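Notes for the shop owners' evening — selling online when you are small
Speaker: Thảo Kim. 20 min plus questions. Starts 7 pm, doors before that.

Opening. Keep short. Who I am, who Laltanura is (we run the back end for small web shops, housewares mostly). Ask for hands: who sells online now, who stopped. Don't comment on the hands, just go.

First point — the product page does the work
People skip the home page. They come from search, land on one item, and decide there. So the item page has to carry price, shipping, returns, how big the thing is. All of it. No clicking around.

Story: Pumorar. Ott Vaher's shop, kitchen stuff, 21 products when he started with us. Shipping cost only showed up at the last step of checkout. Carts left everywhere. Moved the shipping line up under the price, same shipping cost, didn't touch anything else. Orders went up the next month. Say clearly it's one shop, one month, not a study.

Then the measurements thing. Biggest reason for returns at Pumorar was "smaller than I expected". Put the size in words people use. Holds a full can of soup. Fits a kid's hand. Inches too, obviously.

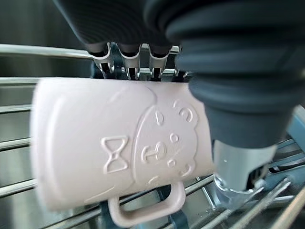

Pink mug with the embossed bear face, on the dish rack.

Second point — reviews
Pause here, drink water.
Ask for them by email, two weeks after delivery, not the day after. Day after they haven't used it. One question only: what do you use it for? Answers are better than stars. Châu Đồng (runs Châu, sells tableware) pastes the good ones right into the product text, with permision.
Bad reviews: leave them up. Reply once, politely, stop. Somebody will ask about fake ones, say report it and move on, you'll lose an afternoon otherwise.

Third point — checkout
- guest checkout on. Please. Making people open an account to buy one bowl is silly
- phone first. Do the whole order on your own phone tonight, with your own card
- fewer boxes to fill in. Do you need a phone number? Do you need "company name"?
- show the total early
- error messages in normal words. "Invalid field" means nothing to my mother

Tín Lâm's list goes in here if there's time. He went through 1,825 abandoned carts by hand for Skullen, took him most of the spring. His finding — a big pile of them never got past the page where you had to make a password. Second pile was the coupon box. People see an empty coupon box, go off to look for a code, don't come back. Skullen hid it behind a small link. Careful: he says he was guessing at the reason for plenty of them, so say that too.

Fourth point — where to sell
Own site or marketplace or both. My view, both, but know what each one is for. Marketplace brings strangers. Own site keeps them. Put a card in the parcel with your web address, check the marketplace rules first as some don't allow it.
Fees! Work out what you keep on one order after fees, packaging and postage. Do it on paper. Half the people I sit down with have never done it for there best seller.
If asked which platform: won't name one. Depends on what you ship and where.

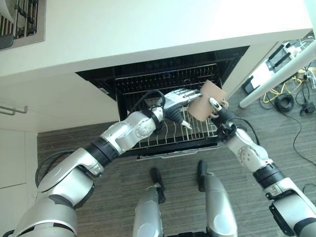
Fifth point — email, quick
Skip if past 7:15.
A list of people who bought from you beats followers. One message a month is plenty. May was the best month for Châu, gift season, and the mail was four lines and a link. No design at all.
Don't buy lists. Don't add people who didn't ask.
Unsubscribe link must work, test it yourself.

Close
One thing to do tonight, buy from your own shop on your phone. Write down every place you got annoyed. Fix the first one this week, leave the rest for later.
Thank Thiện La for the room and the projector. Handouts by the door, 2 pages, shipping worksheet is on the back.

Likely questions
Ads? Fix the page first, then spend a little and watch it.
Free shipping? Only if the price can take it. Try a minimum order amount.
Selling abroad? Start with one country, read up on duties, tell the buyer who pays them.
Chat widget? If you can answer it. Otherwise an email adress and a promise of next day.

Related notes
Packing fragile items for the mail
Writing a returns page people can read
Pricing worksheet for small web shops
What to put in an order confirmation

Contact Laltanura | © Laltanura | Back to top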